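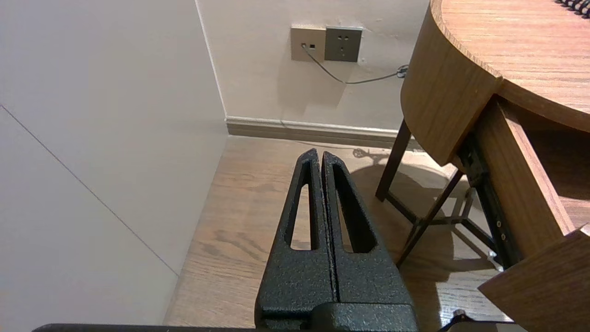 Notebook 4, p. 126

**November, started 8.40 am**

Match balls, second batch. Kiltik sent 10 of the new thermally bonded ones in the box with the foam inserts. Labelled K1 to K10 on the valve panel in pencil, as the marker pen came off on the last lot. All pumped to 0.8 bar with the Flotix gauge and left overnight on the rack. K7 had dropped noticeably by morning. Spat on the valve, bubbles straight away. Put a drop of silicone oil in and worked the needle a few times and it sealed, but I'm keeping K7 out of the averages and will tell Kiltik.

The question from the Setiawan coaches is still the same one. Their keepers say the bonded ball skids off the gloves at low shots in the rain and they want to know if it's the ball, the gloves or the turf. We can only say something about the first two.

**Wet drop**

Balls soaked in the trough and turned by hand, then wiped once with the cloth. Dropped from two metres on to the steel plate. Rebound heights are in the sheet. Bonded balls took up very little water, stitched ones more than I expected, and one of the old stitched ones was heavy enough that I weighed it twice. Don't compare the stitched figures with last season's. Those were done with the old trough, which was shallower, and the balls only sat half under.

**Glove pull**

Odden gloves, the pair with the soft latex palm. Stretched over the wooden hand, ball pulled across with the luggage scale. Dry first, then misted.

- Dry: no real difference between bonded and stitched.
- Misted: bonded ball slipped earlier every time. Texture on the panels seems to fill with water and stay filled.
- Properly soaked: both poor, bonded slightly better. Didn't expect that. Repeated with a fresh glove, same order.

So the keepers may be right about drizzle and wrong about heavy rain, but the wooden hand doesn't close on the ball and a keeper's does. I wouldn't send that to Setiawan yet.

Glove palm was balling up by the end. Pulls after lunch should be marked as worn. I've put a W next to them.

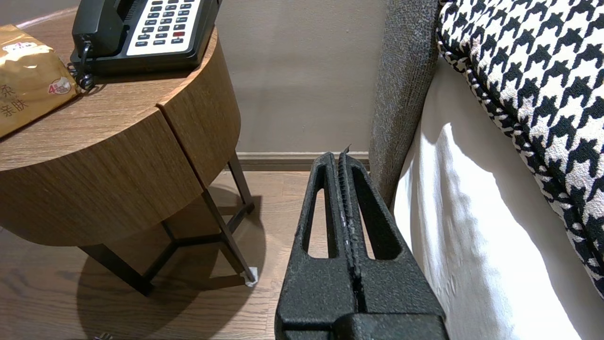 *Photo: Kiltik*

**Kick wheel**

Ran the durability wheel on K3 from late morning. Plan was 1000 strikes without stopping. It stopped itself at 236 with the belt off the lower pulley – same fault as in the spring. Belt is glazed on one side. Cleaned it, tensioned it again, restarted from 236 and didn't reset the counter. Finished a bit after three. If anyone wants an unbroken run for the report it will have to be done again with a new belt.

K3 afterwards: roundness fine on the ring, pressure down a little, one seam near the valve lifting at the corner where three panels meet. You can get a fingernail under it. Circumference still inside the tolerance. Photographed with the ruler next to it, card is in the drawer.

**To do**

- Order belts, two of them. Wrong width was sent last time, so measure the pulley and not the old belt.
- Ask Kiltik if the panel texture is the same on the training version. Setiawan train with that one all week and only get the match ball on match day, which might be half of the complaint.
- New Odden gloves in a bigger size. The wooden hand splits the wrist seam on these.
- Flotix gauge reads slightly high against the bench gauge. Used it for everything today so at least it's consistent. Correction to go in the sheet before any of this is passed on.

Trough drained, balls back on the rack, K7 on its own on the shelf by the door. Check its pressure first thing.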